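Pendonside Storage: Frequently Asked Questions

How do I book a unit?
Fill in the form on this site or call the front desk. You need a photo ID and a card in your name. Units at our Mokthorpe site go quickly in August, so book early if you are moving then.

What is the shortest stay?
30 days. After that you pay month by month.
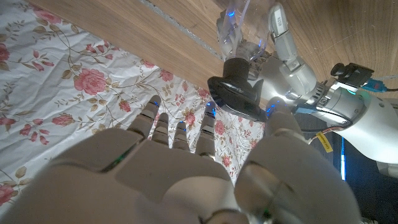

Can I switch to a bigger unit?
Yes, if one is free. We move your deposit to the new unit and charge the new rate from that day. Both units have to be locked with your own padlock – we don't keep spare keys.

Is my stuff insured?
Not by us. Many home policies cover stored goods, so check yours first. If it doesn't, we sell a basic plan through Maurya that covers up to $900.

What can't I store?
Food, plants, fuel, paint, propane tanks and anything alive. Tires are fine, up to one set per unit.

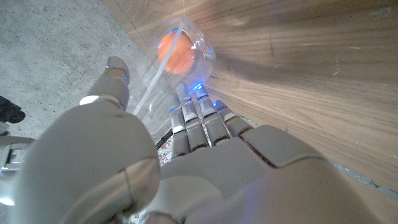 Denise asked whether empty gas cans count as fuel, and if a mower needs to be drained first. Cans are not allowed, even empty. A mower is okay once the tank has been drained.

When can I get in?
The gate opens at 6 a.m. and closes at 10 p.m. Your gate code stops working if a bill is 60 days late. Call the desk to pay and we will turn it back on.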